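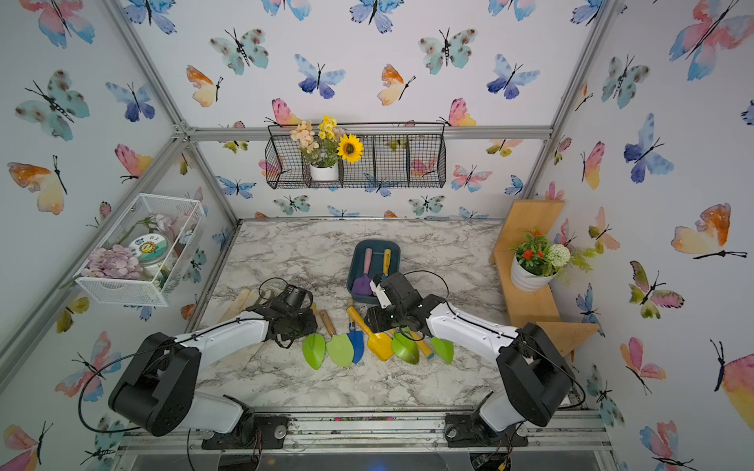

Hello from the potting corner! It's that time of year when I get every little trowel and scoop out and decide what's staying, and I've been at it most of Sunday with a pot of tea going cold beside the radio. I do love small garden tools. The big spade and fork live in the shed and get a wipe when I remember, but the little ones are what I use from February right through to the last of the bulbs, for seed trays and windowsill pots and the tubs by the back step.

A few of you asked after the Erker evening how I keep mine from wandering off, so I'll tell you what I do, which is mostly colour. I buy the brightest ones I can find. Lime green is a bit of a risk if you're working among lettuces (I lost a scoop for a whole summer and found it under the courgettes), but yellow and purple show up beautifully against compost. Ga-eun Ra swears by tying red wool round anything with a wooden handle and I may copy her.

Scoops and trowels get mixed up all the time, so a quick word. A scoop is for dry stuff: compost out of the bag, grit, vermiculite. A trowel is for making a hole and getting a seedling into it without wrecking the roots. You can do either job with either tool but you'll make more mess, and I speak as someone who has swept up a lot of grit.

For cleaning I knock off the worst, give everything a scrub in warm water with an old washing-up brush, then dry it properly with a towel. Plastic ones are done at that point. Wooden handles like a rub of linseed oil, left overnight, and then another go with a dry rag in the morning. A plastic tray is handy for putting them in afterwards, and you can carry the whole lot outside in one trip!

Kyung-hwa Ji has started a swap box at Unstead for spare hand tools, and we'd love more children's sizes, as the Dotia seedling morning is coming up and we've around 200 pots to fill. Anything with a sound handle is welcome, odd colours very much included. Drop them in at the side door any time before 5, and if you've spare labels or lolly sticks, pop those in too, we get through masses of them.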